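Section 4: Teaching it to clear a table (and what to expect when you do)
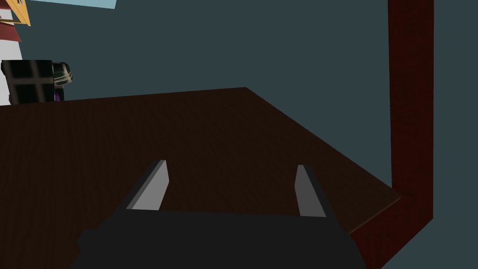
Right, before we get into the steps, a word about expectations. People write to me wanting to know whether the arm can do the housework yet. My answer this spring is: a bit of it, slowly, if you stay in the room. It will pick a sponge up off a table and put it in a tub. It won't do your washing-up, and I wouldn't let it near my mother's teapot.

Everything in this section happens in the simulator first. I know that's dull when you've got a shiny new arm bolted to the bench (I skipped it myself the first time, and paid for a new set of fingers), but please do it in order. The simulator comes with the Plalteck software, so if you finished Section 3 you've already got it.

4.1 Before you start

You'll need the arm switched off, the computer switched on, and the task file called Table Clear. If Table Clear isn't in your list, go back to 3.6 and update. You'll also want a cup of tea, as the first load is slow.

Note: the older Hunt controller works fine here, but its left and right buttons are swapped. Arnar Holst has put a fix on the Grarkbridge downloads page. I've just got used to it.

4.2 Running your first practice

1. Open the simulator and pick Table Clear from the list.

2. Choose the gripper view. You can use the room view later, but you'll judge distance much better looking down between the fingers.

3. Press Open and wait until the fingers stop moving. Don't press it twice! The second press counts as a Close and you'll be back where you began.

4. Use the down button to lower the gripper in small taps. Stop when the height reading goes amber. Red means you've touched the table, and in real life that's a horrid noise.

5. Click Add Object and choose the sponge. Start with the sponge, whatever the menu offers you. Mugs are for next week.

6. Line up over the sponge, go down, press Close, and count to two before lifting.

7. Move over to the tub and press Open.

8. Save the run, even if it was rubbish. The bad ones get used as well.

Now do it again. And again, I'm afraid. My own arm had 20 practice runs from me before I let it try one alone, and it spent that first solo go prodding the bit of table next to the sponge with enormous confidence.

4.3 Letting it try by itself

1. Click Train and leave it alone. Overnight is easiest.

2. In the morning, click Try and set the number of attempts. The box goes up to 2,000, which is handy if you're off to work.

3. Read the results page. You want the line called Finished, and you can ignore the one called Score (it's about speed, and speed is no use to you yet).

For comparison, I set mine going on 518 attempts and it finished 462 of them. That sounded marvolous to me until I pictured the rest as cups on the kitchen floor. Kornél Szűcs, over at the Dullodville workshop, tells me he'd be perfectly happy with that for sorting plastic caps into bins, where a dropped one gets swept up at the end of the shift. So it depends a lot on what you're asking it to carry.

Caution: a good result in the simulator doesn't mean a good result on your table. Real tables wobble. Real sponges are wet and squashy and stick to things. Keep the speed on Slow for every first try with the real arm, and keep your hand on the stop button.

4.4 If it goes wrong

It stops above the object and won't go down. The safe height is set too high. Lower it one notch in Settings and try again.

It closes on nothing and carries the nothing very carefully to the tub. Very common, and quite sweet the first time. Turn on Check Grip, then add a few more practice runs with the sponge in different places.

It knocks things off the far side. You've probably always put the sponge in the middle when teaching it. Do some runs near the edges.

It worked yesterday and doesn't today. Has somebody moved the table? Mine gets shoved over whenever we hoover. Run the table check in 2.4 and it should come right.

Once you're getting decent results with the sponge, go on to Section 5, where we do cloths. Leave yourself a whole afternoon for those. Cloths are awful.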